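Search this forum
Advanced search
Go

Is a heavy vinyl tablecloth enough to protect a wood table from heat?

mota_kitchen
We finally got my grandmother's dining table refinished and I'm scared to put a plate on it. The guy who did the work told me to wait 21 days before covering it with anything, which I did. Now my sister says a vinyl tablecloth is all I need and that table pads are a waste of money. The custom pad place in town wants $598. Is she right?

fjoly
Your sister is half right. Vinyl is great for spills and crumbs and kids with markers. It does nothing for heat. Put a casserole dish on it and the heat goes straight through, and then you have a white ring in the finish and a melted spot in the tablecloth. Ask me how my first Thanksgiving went.

Quintela_J
I've had vinyl on my kitchen table for years with no white rings. I think people repeat this stuff without trying it. What did you put on it, a dish right out of the oven? Of course that's going to leave a mark.

fjoly
Yes, right out of the oven, on a trivet. One of those thin cork ones. So no, I wasn't being careless.

Quintela_J
Thin cork is junk, that's a trivet problem. And what finish is on your table? Shellac will turn white if you look at it funny. Poly is a lot tougher. The OP hasn't said what they have.

mota_kitchen
He said it was lacquer. He didn't say what kind and I didn't know to ask.

bgarcia
Then I'd worry less about heat and more about the vinyl itself. Some of the cheap ones have plasticizer in them that can soften lacquer if it sits there for months. You go to lift the cloth and it's stuck, and the pattern of the backing is printed in your finish. I've repaired 3 of those. Flannel-backed is better but I still wouldn't leave it on all year.

Serrano
Every time this comes up somebody brings up plasticizer and I have yet to see a picture of it. What brand of cloth? What lacquer? How long was it on there? "Some of the cheap ones" doesn't tell me anything.

bgarcia
I fix tables, I don't run a lab. One was under the cloth for more than 5 years. I didn't ask for the receipt.

Serrano
Okay, so five years of never lifting it. That's a different thing from using it for dinner on Sunday and folding it up after.

ariel_c
I bought one of those Zarkotance "heat shield" liners that go under the tablecloth. The package says it's safe for hot dishes and then in tiny print says to always use a trivet. So what did I pay for? It's a sheet of foam. It also slides around, and the cloth on top never sits straight. I gave up on it and went back to the plain white lace-pattern vinyl, with a mat on top wherever something is going to get set down.

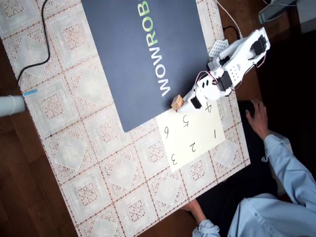

Anyway, if you do buy a liner, measure your overhang first. Mine came too big and I had to trim it with kitchen scissors, and the cut edge shows as a ridge under the cloth. The Pluten one my neighbor has is thinner, but she says it curls at the corners. I wouldn't spend money on either of them again.

Quintela_J
So we agree, skip the liner and use a decent trivet. I've been saying that since the top of the thread.

fjoly
You said vinyl was fine by itself! Go back and read it.

Quintela_J
I said I had no white rings. I also use trivets like a normal person.

mota_kitchen
So would the $598 pad do anything the trivets won't?

bgarcia
It spreads out the weight and it'll save you from a dropped pan. A good one handles warm dishes too, but get that in writing from whoever makes it, with a temperature. If they won't give you a number, keep walking. And call your refinisher and ask exactly what he sprayed.

Serrano
Agree on the number. I'd try an old cotton blanket under the cloth first. Costs nothing, and you can take it off every week and look at the wood.

mota_kitchen
Called him. He has to look it up and will call me back. Going with the blanket for now.

Related threads
White ring on maple table, mayonnaise trick didn't work
Getting fold creases out of a new vinyl tablecloth
Rarier paste wax, anyone still using it?
Felt pads keep falling off my chair legs
Table leaves darker than the rest of the top after refinishing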